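How to Sharpen a Kitchen Knife on a Water Stone 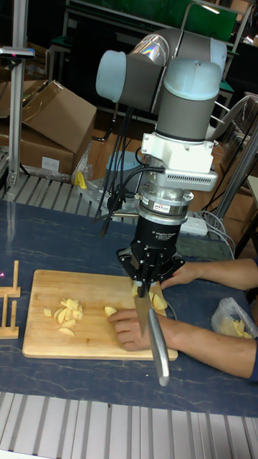 KASTLOW, Monday, August 20, 2018

The method below applies to double-bevel knives with a plain edge. It does not apply to serrated blades or to single-bevel blades, which need a different sequence.

Stones

A 1,000 grit stone handles routine sharpening. Go coarser only if the edge has visible chips. The Flenent combination stone used for this page has 1,000 on one side and a finishing grit on the other. Check the maker's sheet before soaking. Most soft stones need 10 minutes in water; splash-and-go stones should only be wetted on top.

Flatten the stone first. Draw a pencil grid over the face, rub it on a flattening plate under running water, and stop when the grid is gone. A dished stone rounds the edge near the heel.

Setting the angle

Set the stone on a damp folded towel with the short end facing you. Lay the blade flat, then raise the spine until the bevel meets the stone. If you can't feel the contact, color the bevel with a marker and take two light strokes. Ink left at the edge means the spine is too low. Ink left at the shoulder means it is too high.

Raising the burr

1. Start at the heel. Put two fingertips on the flat of the blade, close to the edge but clear of it.
2. Push away with light pressure and release on the return.
3. Work toward the tip in overlapping sections. Raise the handle slightly where the edge curves.
4. Feel for a burr on the opposite side by drawing a thumb from spine to edge, never along the edge.
5. When the burr runs the full length, turn the knife over and repeat.

Do not rinse off the gray slurry while you work. Add a few drops of water when it starts to drag.

Finishing

Switch to the fine side. Alternate sides with each stroke and reduce pressure until only the weight of the blade is on the stone. Wash and dry the knife, then test it on a sheet of newsprint. A snag marks a spot where some burr remains; return to the fine side for that section only.

Stand the stone on edge to dry, away from direct heat.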